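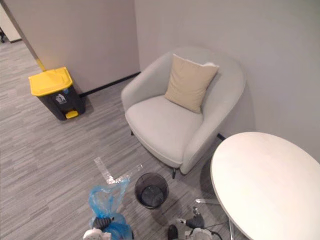 Setting Up a Bag-Handling Cell in a Furnished Room: Floor and Clearance Rules

This procedure covers two-arm manipulation work with thin film bags in rooms that hold ordinary furniture. It applies to all Melnyk sites, including the Wondcombe rooms. Read it before powering the arms.

1. Mark the work area. The open carpet between the wall furniture and the base is the work area. Heavy items such as an armchair or a pedal bin go against the wall. Keep 610 mm between the base and any fixed item while driving.

2. Declare every table to the planner. Enter a round table as a full disk at top height, plus a second volume for the legs. Arms that work beside a table tend to pass under its edge, and cables go with them. Check cable slack with the arm at full reach on that side.

3. Log floor film. Clear plastic on carpet reflects light and often returns poor depth data. If the strip is part of the task, record it in the run sheet. If not, pick it up before the base moves. Do not drive over it.

4. Treat mesh baskets as solid. Perforated walls produce gaps in the point cloud. Use the enclosing cylinder and disable gap filtering for that object.

5. Set the grip for bags. Start at force level 3 on the Pluver controller and go no higher than 4. Grasp the gathered part of the bag and leave the opening free. Stop the arm if film wraps past the second finger joint. Clear it by hand with the drives off.

6. Limit lift height. No part of a held bag may go above 1335 mm. Above that, loose film can cover the head camera.

7. Secure long handles. A mop or broom leaned on a wall or bin counts as an unsecured object. Clip it or model it as movable, and reduce arm speed on that side by one step.

8. Assign the stop. One person holds the stop button and does nothing else during the run. A second person may enter the work area only after a spoken "drives off" is repeated back.

Deviations from steps 5 and 8 need written approval from Chantal MacPherson. All others can be noted in Deltatura under the run number. The clearance values will be reviewed in December.

Last updated: August 4, 2018

4 shares

This site uses cookies to remember your settings. By continuing to browse, you agree to their use.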